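Jun 4, 2023

Spent half of Sunday on the equipment list again, and I think I'm finally getting somewhere! Liviu wants a second arm. I want a second arm too, but the gripper quote from Zakora came in at $1,168 (before shipping, of course), and that eats most of what we had set aside for June. So the new plan is one arm, spare fingers, and a decent box of cables, because I'm tired of borrowing.

Cards are the cheap part, thank goodness. Yoshinori priced a pack of 48 and I said yes before he finished the sentence.

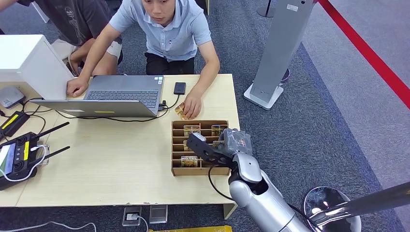
Card slots, with the HOTEL card in the bottom row on the left.

Still to decide: a better table stand at $197 or the plain one at $127. Soledad says plain and she's probably right, but the nice one folds! I keep going back to look at it. Need to email Citach about the warranty and ask Emiliano if the old laptop can last until fall. If it can't, the whole list gets redone, and I really don't want to do that again.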